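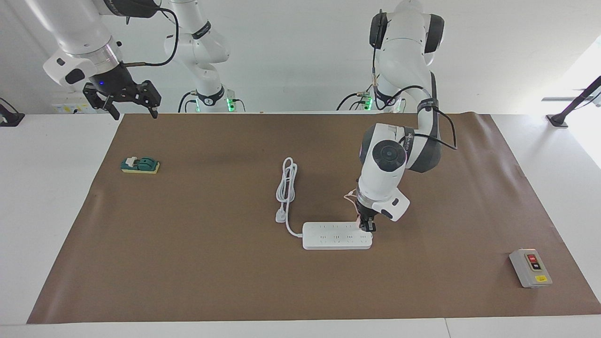
Gripper over the right-hand end of the strip, fixed camera.

February 2022, Prustville

Plug day again. The arms have been bolted to the back of the table since October and I still spend more time on sockets than on anything else. Picking things up was fine after a few weeks. Getting prongs into holes is a different job.

Went to the shop after supper and ran the Mevadex controller with the new settings. I dropped the push speed and let the wrist give a little before it commits. The old settings shoved too hard and the strip slid away across the paper. Christodoulou Supply sent the thicker brown paper and it grips the table better than the last roll, though the corners won't stay down. Tape tomorrow, or weights.

Did 15 tries on one socket before changing anything. Wrote them all in the log, good and bad. The log is at 1,683 lines now and I need to split it into 2 files before the laptop chokes on it.

The thin charging cable is its own problem. It is light enough that it goes wherever it wants, and the planner has no idea it exists. I keep the slack off to one side by hand before each run. I'd like to stop doing that, but I don't have a better plan yet.
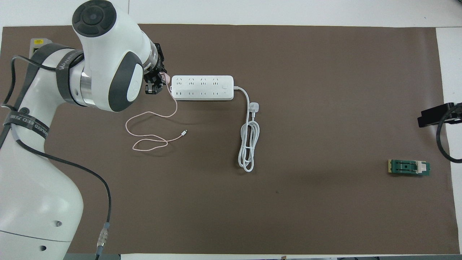
Head camera view, with the pink plug at the left end of the strip.

Went through the head camera pictures afterward. The gripper hides a lot of the plug from up there, so I want to compare against the fixed camera before I trust any of the angles. The color is good, at least. Pink on brown is easy to find. White plug, white strip and white cord will be harder - leaving that for later.

Added up the receipts. $2,310 so far, not counting the arms. Most of that is clamps, cables and the Nenik cameras.

To do: tape the corners, split the log, order more straps, try the knife switch with the lever pointing the other way. Bed at midnight.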